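# Comparing jaw tips on the hand-held grippers

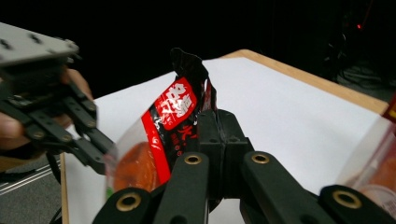
*Last updated: 8th September*

I've been putting off writing up the gripper comparison because the results kept changing every time I swapped a part. They've settled down enough now that I can say which tips I'd use again, so I'm going to do that and leave the arm mounting for another post.

The question was simple. We have two hand-held grippers on the bench, one for each hand, and we wanted to know which jaw tips and which linkage setup handle soft packaging best. Rigid boxes are easy. Anything will pick up a box. Snack packages in plastic film are harder, as the film folds, slides over itself, and changes shape when you pull on it. Gisela Bustos suggested food packages as the test item, and I've stuck with them because they're cheap and a little different each time.

## The tips

I tried three sets.

The first was the flat Lamico set. These are wide and stiff, and they close evenly along their whole length. On cardboard they were the best of the three. On film they were the worst. You need a fold of material standing up before they can get hold of anything, and if the package is lying flat you end up pushing it across the table.

The second was a set Nicanor Echeverría cut for us, narrower, with rounded ends. They get under an edge much more easily. The rounding matters more than I expected. With square ends I would catch a corner of the film and lift one layer, and the package would swing. With the rounded ones I could come in at a bad angle and still get a decent pinch.

The third set had soft pads glued on. They held very well for the first session and then one pad peeled. I glued it back and it peeled again. I think the pads would work with a proper molded backing, but I didn't have one, so I stopped there.

## How I ran it

Each trial was a pick, a hold in the air, and a handoff to the other gripper. I did 23 trials per tip set, with the packages turned to a different angle each time. A trial counted as good if the package made it across without touching the table again.

- Flat tips: 11 good
- Narrow rounded tips: 19 good
- Padded tips: 15 good before I gave up on the glue

I stopped the padded set early, so don't read its number against the other two. Most of the failures with the flat tips came at the pick. With the narrow tips nearly all of them came at the handoff, when one gripper let go before the other had closed properly. That's an operator problem as much as a tip problem. Haiyan Xu ran a few after me with the same tips and was noticeably better at the timing.

## Linkages and play

I also looked at the pivots. The long arms below the jaws turn on ring fittings, and any looseness there shows up at the tip. With a new set you can't feel it. After a few weeks of daily use you can wiggle the tips sideways by hand, and then the jaws no longer meet cleanly along the seam. For thick objects this makes no difference. For a single fold of film it does.

I took one gripper apart in May and put thin washers on both sides of each pivot. That removed most of the play, but it made the trigger stiffer, and my hand got tired sooner. I've gone back to one washer per pivot and I can live with that.

## Camera position

The camera rides on the gripper and looks forward past the jaws. I tried it on the original bracket and on a taller one from Ostrowski. The taller bracket shows more of the table, but the tips get small in the view, and it's hard to tell whether you have one layer of film or two. The original bracket puts the jaws low and large in the middle. For this kind of work I prefer that, even though the linkages take up a good part of the view.

Clear plastic is still a nuisance on either bracket. When the package has a window in it, the table shows through, and the edge can be very hard to find. Printed areas are much easier to aim for. Mirta Arancibia wants to try a darker table surface, and I'd like to see that before we change anything about the camera itself.

## What I'm using now

Narrow rounded tips on both grippers, one washer per pivot, original bracket. I'm keeping the flat tips in the drawer for boxes.

Next I want to repeat the handoff trials with mixed tips, narrow on the picking side and flat on the receiving side. Abelardo Domínguez thinks the wider jaw would forgive bad timing. He may be right, but I need to print another pair of adapters first, and the printer is tied up until the Stavurcombe parts are done.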